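4.2 What the pharmacists told us about refill timing

I'll admit I went into the interviews thinking that late refills were mostly about money. I'd written it into our first protocol, and Lieselotte Ehlers (who ran the coding with me) had to put up with me repeating it all spring. Then we sat down with the transcripts from the Rumilura pharmacies and the word that kept coming up was "Friday-ish," as in, people come in when they're already in town for something else.

So we went back and sorted all 70 patients on blood pressure pills by how they usually got to the counter. We had 29 who came by bus, and they were the ones whose refills bunched up around market days. The drivers were spread out all over the month! Cost did matter to some of them, and I don't want to wave that away, but it came up far less in the late group than I'd expected.

Kaja Juška also asked each pharmacy to write down when a patient was handed a partial fill. This was a pain for the staff, and 3 of the sites stopped doing it by April, so please read that part of the data with care. We kept their refill dates and dropped their partial fill notes.
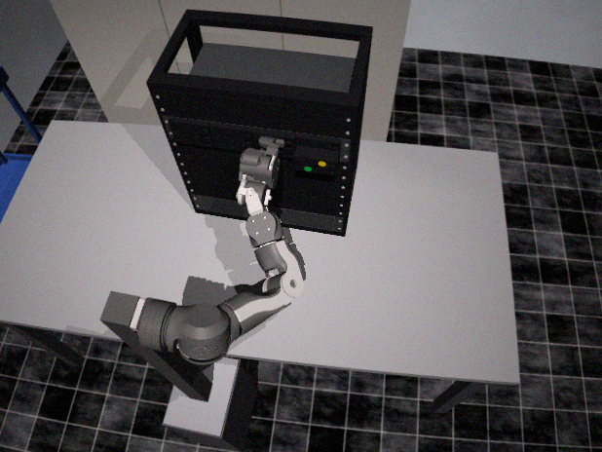

Figure 3. Simulated room with a robot arm, a light gray table and a black open-topped equipment rack.

The partial fills turned out to be a bigger deal than any of us had guessed. A patient who gets 10 tablets and is told to come back for the rest has to make a second trip, and if you live out past Idport that can eat most of a morning. One woman told Ute Baumgart that she just cut the tablets in half until her daughter could drive her in. She hadn't mentioned it to her doctor, and there was no sign of it in her pharmacy record either, where she looked like a perfectly regular patient.

That bothered me a lot, I have to say. Our main measure counts days between pickups, and her days looked fine. We talked about adding a pill count at home, but Ottmar Böttcher felt (and I came around to this) that people would tidy up their boxes before we got there. We ended up adding one plain question to the follow-up call instead: "Did you make any of your pills last longer this month?" The answers to that question are in Section 4.3, split by bus and car.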